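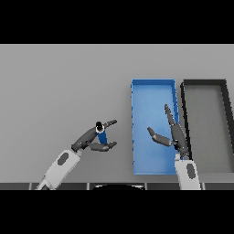
A simulated two-armed robot holds a small blue cylinder in one hand, with two open bins to its right. Render: Prallen

Robot software firm Prallen says its new two-handed control policy, Nemetti, learned to move small objects from hand to hand and into a bin using 1,000 demonstrations, all of them in simulation. The company put out a batch of renders and a short technical note in July. It has not put out a result from a physical robot.

The note describes one network that takes in a camera view and joint positions and sends out targets for both arms and every finger. There is no separate grasp planner and no scripted handover point. According to Prallen, that lets the policy pick its own meeting place for the hands, depending on where the object starts and how it is lying.

Fine, as far as it goes. Handovers are hard to plan by conventional means, as both hands want the same bit of space and the fingers hide whatever is being passed.

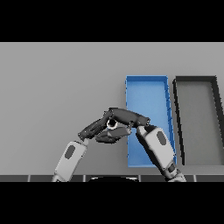
A simulator can be kind about precisely that moment. Contact between a fingertip and a small hard object is modelled with friction values somebody has chosen, and a grip that holds at one setting may slip at another. Prallen says it randomized friction, mass and lighting during training, but the note gives no ranges. Without them, the word "robust", which turns up in the first paragraph and again in the last, is hard to weigh.

The testing section is thin as well. Nemetti was run for 1,000 trials in the same simulator it was trained in, with the same two bins in the same spots. Prallen reports an overall success rate but doesn't split it between the pickup, the handover and the drop, so a reader can't tell which stage fails most. An ablation with the wrist joint readings removed gets a single line and no table.

There is one more useful number, tucked into an appendix. When the camera was shifted slightly from its training position, failures rose by 37 per cent. Anyone who has bolted a camera to a real work cell will know how seldom it stays put.

Ninar, the simulator plug-in used to collect the demonstrations, is to be released under an open licence, along with the 2 task files behind the renders. The policy weights are not part of the release. Prallen says hardware trials will be run at its Ayala lab, but gave no start date.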